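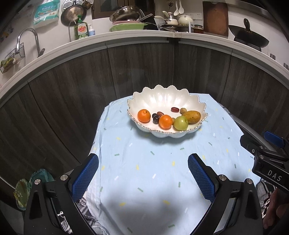

How hard should a gripper be allowed to squeeze a piece of fruit?
Only as hard as the softest thing in the bowl can take, and you have to write that limit down before you start picking.

I have been banging on about this at work for months, so now the blog gets it too! We had a long chat in March about house rules for handling food, and I came out of it more excited than anyone should be about a two-page document. It began as a note from Huia Merrick about bruised pears, grew to 8 pages when all of us had a go at it, and was then cut back hard by Declan Brunton, who has no patience for a rule he can't check with his own eyes. Good on him. The short one gets read.

The first rule is about mixing. A bowl with mandarins, grapes, dates, an apple and a potato in it is a far better test than a bowl of five apples, and our rules now say every handling set has to have something soft, something hard and something small in the same container. A potato and a grape want completely different things from a pair of finger pads. If you only ever practise on the potato (and I did, for ages, because potatoes are very forgiving) you end up with a grip setting that turns a grape into jam.

Then there's the rim. I love a fancy bowl, the wavier the better, and I fought to have them included. Kumaresan Suvarna wanted plain straight-sided ones so the results would be easier to compare. Fair point, but people don't eat out of lab gear, they have their nan's good china. We settled on both. The rule says the pads come in from above, they don't lever against the rim, and if anything touches the ceramic you stop and look for chips before you carry on. A chip in a fruit bowl is a food problem as well as a crockery problem.

Pads get their own section, and it's my favourite. Textured pads grip beautifully, and every little groove in that grid is also a lovely home for mandarin oil and old grape. So: wash the pads between produce and anything else, dry them, and look at them under a decent light. Check the screws while you're there. At Hinds, where I worked before this, we ran a set for 600 picks before swapping it, and that number came from somebody's gut feeling. Here we swap when the texture looks worn or the colour of the pad has gone patchy in the middle, whichever shows up first. I'd like a proper figure one day. Wiremu Treloar is keeping a log and is up to 3282 picks across all the sets, with a note against each one that slipped, and I check that spreadsheet more than I check my email.

The bit we argued over most was where the work should happen. The old Kendel guide (our in-house one, named after the meeting room) said a clear bench, plain backdrop, nothing within arm's reach. I reckon a real kitchen is the right place, pots on the stove and sponges by the tap and all. The rule we landed on is that the clutter can stay but the heat can't. Burners off, knives put away, and a hand free to let go of the tool and steady the bowl. Tablecloths are allowed too, as long as you check that the cloth isn't caught on anything that moves. A tug on a cloth takes the whole bowl with it, and I've swept up enough to be firm about that one.

Oh, and the food! Anything picked more than once in a session goes in the compost or the stock pot, never back in the bowl for guests. Magdy Erraji added that line in capital letters after I offered him a date.

Next on my list is wet fruit. Everything we have written so far assumes a dry peel, and anyone who has tried to pick up a freshly rinsed grape will know where that leaves us. I've put my hand up to draft that page, so if you have a wet-grip rule that works in your own kitchen or workshop, leave it in the comments and I'll try it this month.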